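Before you start the breakfast task, read this section to the end. It is written for owners who want to know how much of a small kitchen chore the Flenow two-arm kit can do today. The short answer: it can load bread into a sandwich maker, with a person near. 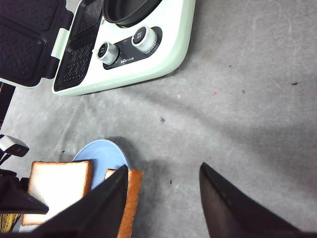
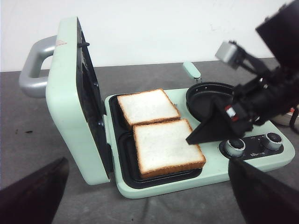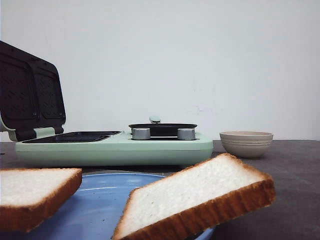 *Figure 8. Sandwich maker with the lid open, and two slices of white bread.*

### 8.1 Setting up the task

1. Put the sandwich maker on a flat table and keep it unplugged for the first trials.
2. Open the lid fully. The kit does not open lids in this version.
3. Place two slices of bread on a plate in front of the machine.
4. On the Kassa panel, choose program 519 and press **Teach**.
5. Guide the arms through the motion one time at low speed, then press **Save**.
6. Press **Run** and stay within reach of the stop button.

> **Note:** Soft bread is easily crushed. Set the grip force to 300 for fresh slices. For bread from the day before, 349 gives a safer hold.

> **Caution:** The grippers must not touch a heated plate. Switch on the heat only after both arms are in the rest position.

### 8.2 What you still do by hand

Turning the knobs, closing the lid and taking out the hot sandwich remain your work. Lærke Blöndal of our Dellham workshop tried the knobs in June, and the fingers slipped too often for us to release that program. Wiping crumbs is also not supported.

If a slice falls between the plate and the machine, press **Stop**, put the slice back yourself and start again from step 6. The kit does not look for lost bread.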